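Packaging and the Shelf, Unit 4: Labels, Closures and What the Buyer Reads First
Course handout, Introduction to Package Design. Instructor: Souad Benmoussa
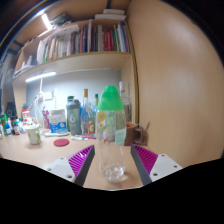
Last unit dealt with materials. This one deals with what goes on top of them: the closure, the label, and the order in which a shopper takes them in. Bring this handout to the studio session, as we will use the worksheet terms at the end.

4.1 The order of reading

Most people do not read a package from top to bottom. They see color first, then overall shape, then the largest word or symbol, and only after that any smaller text. A designer who puts the key fact in small text near the base is asking the shopper to pick the package up before learning what it is. Some will. Many will reach for the one beside it.

Asanka Sultana's reading for this unit calls the first stage "the far look" and the second "the near look." We will use those terms all semester. The far look happens from a few steps away and is over fast. The near look happens at arm's length or in the hand.

A simple test for the far look: print the front panel small, tape it to the wall, and stand at the other side of the room. Write down what you can make out. Do this before you show the design to anyone else.

4.2 Closures

A closure has to do a job before it can say anything. It keeps the contents in and lets the user get at them. It may also need to show whether the package has been opened. After that, it is the part of the package the hand touches most, and it is often the part seen from above in a box or drawer.

Points to consider:
Grip. Ridges help wet hands. A smooth cap looks cleaner but needs more force to turn.
Height. A tall cap makes a small package stand out, but it takes up shelf room and adds material.
Overcap or no overcap. An overcap protects a nozzle or pump and can hide it. It is also one more part to lose.
Color. A cap in a strong color can sort a product line by itself, with the bottle kept the same across the range.

The last point is the cheapest way to build a range. In the Marikar case (see reader), the company sold three kinds of hand soap in one stock bottle and changed only the cap and label. The mold cost was paid once. The trouble came later, when a fourth soap was added in a green too close to the first. Store staff mixed them up in the stockroom, and the fourth soap was given a new cap color in June.

4.3 Labels on clear containers

A clear container has no background of its own. Whatever stands behind it becomes the background, and so does the liquid inside, which drops as the product is used. Dark text that reads well on a full bottle of pale lotion may be hard to read once the level falls below it.

There are three common answers. Print on an opaque label. Print a white layer under the art on a clear label. Or keep all required text high on the bottle - this only delays the problem.

Also check the back of the label. On a clear container it can be seen through the other side, and an unprinted back can look unfinished. Imwood used this well by printing directions on the inner face, to be read through the liquid.

4.4 Numbers for the label exercise

The exercise uses a run of 1000 labels for a made-to-order client, Trendis. The printer's setup charge is 134 dollars, and the labels themselves come to 259 dollars. Work out the cost per label with and without setup, then again for a run twice that size. Assume the setup charge stays the same and the label cost doubles. Show your steps.

4.5 Worksheet terms

Primary display panel: the side most likely to face the shopper.
Overcap: a second cap fitted over the working closure.
Stock bottle: a bottle from a supplier's regular range, with no custom mold.
Bleed: art that runs past the trim line so no bare edge shows after cutting.
Label panel: the flat or evenly curved part of the body meant to take a label.

For next time: read the Indance case and bring one empty package from home, with its cap. Rinse it first and leave the label on.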